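This site uses cookies to remember your login and show you posts from your region. By continuing to browse you agree to our cookie policy. Accept / Manage settings

White flecks on a honey-colored wood desk top, and how should I store pens in wire baskets?

Posted by Filipa Simões in Home & Hobby Rooms

Hello everyone! I am finally putting my writing corner together after years of working at the kitchen table, and I love it so much that I keep walking past just to look at it. The walls are a very loud orange-red with big pale flower drawings on all three sides (lilies, I think, or close enough), and the desk top is a light wood with a honey finish. There are metal rails along the walls with a white wire basket on the left and a long black one across the back, divided into compartments.

Two things I need help with. First, the top has a patch of white flecks in the middle, paint as far as I can tell, plus one thin white line like a scratch. I tried a damp cloth on Thursday and got nowhere. I bought a bottle of wood cleaner from Trelitz but the label says to test it first and I got nervous, so it is still sealed.

Second, pens! I have a small bunch that I use for letters and for marking up recipes, one of them a fountain pen, and they keep ending up lying on the desk. I would love them in the baskets, but I worry the thin ones will poke through the mesh or fall over. My sister Vitória says just get a mug. I don't want a mug. The whole point of the baskets was to keep the wood clear.

Pictures:
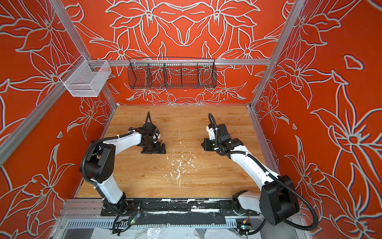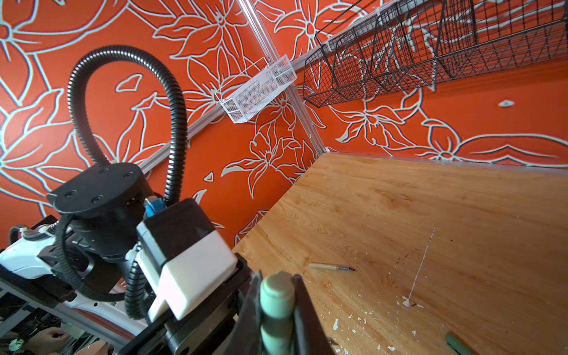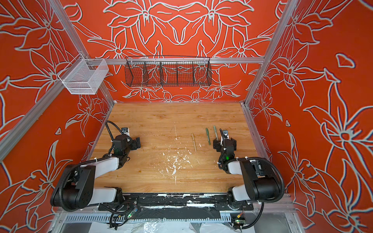 2 answers

Benvinda Correia

Oh, what a wall! I would write twice as many letters in front of that. I refinish small tables for fun and I've had this white-fleck business on nearly every one, so let me take the wood first.

Start dry. Get an old plastic card (a library card is perfect, they have nice soft corners) and push it flat along the grain at the edge of a fleck. Paint that only landed on top of a finish will often pop off in little chips. Brush them away as you go – if you drag them around under the card they'll leave new marks. Whatever doesn't move, lay a warm, wrung-out cloth over it for 5 minutes and try again. Dry the spot well afterward.

If there are still smudges, that's when I'd open your cleaner. Test it on the underside or at a back corner, and leave it overnight before you decide.

Please don't sand yet! I know somebody will tell you to grab 300 grit and go over the patch. I did that to a very pretty side table and got a dull oval that showed up every time the sun came in. If you sand, you really have to do the whole top and put a new finish on it, and I'd save that for when you've tried everything else. I went up to 3000 on a little jewelry box once, which was completely unnecessary and felt like silk.

The thin line is a different animal. Run a fingernail across it. If your nail glides over, it may be only a paint streak or a mark in the finish, and a dab of paste wax in a matching shade can make it nearly disappear. If your nail catches, use a soft wax filler stick. They come in honey tones, and you can blend two to get closer.

Now pens. I'd use the long black basket for them, it already has dividers! Cut a strip of felt or thick cardstock for the bottom of each compartment and fold it up a little at the front. Then thin pens can't slip through the openings. You could lay them down or stand them in a short box inside the compartment, whichever fits. I'd keep the fountain pen in a space of its own, capped, and if you stand it up have the nib pointing upward so ink doesn't pool in the cap. Mine is a Dobos and it sulks if I leave it nib down for a weekend.

The white basket has the finer mesh, so that's where I'd put the fiddly stuff: clips, stamps, erasers, spare cartridges. Bits like that would drop straight through a wider grid.

And do show us when it's finished, I want to see what you put in the other compartments!

Henrique Loureiro

Mug is fine. But if you want the basket, measure the openings before buying any liner, I got a Voler one that was too short and had to send it back.

For paint I use a plastic scraper and then a little dish soap. Never tried wax so can't say.

Comments on this answer

Filipa Simões: Thank you both!! I did one corner of the patch with an old gym card and three flecks came right off, I was so pleased I called my sister over to look. My nail does catch on the line a tiny bit, so I'll go look for a filler stick. Felt is green because that's what I had, and against the orange it is wonderful.

Benvinda Correia: Green felt! Yes! Warm the filler stick in your hand for a minute before you use it, it goes on much easier.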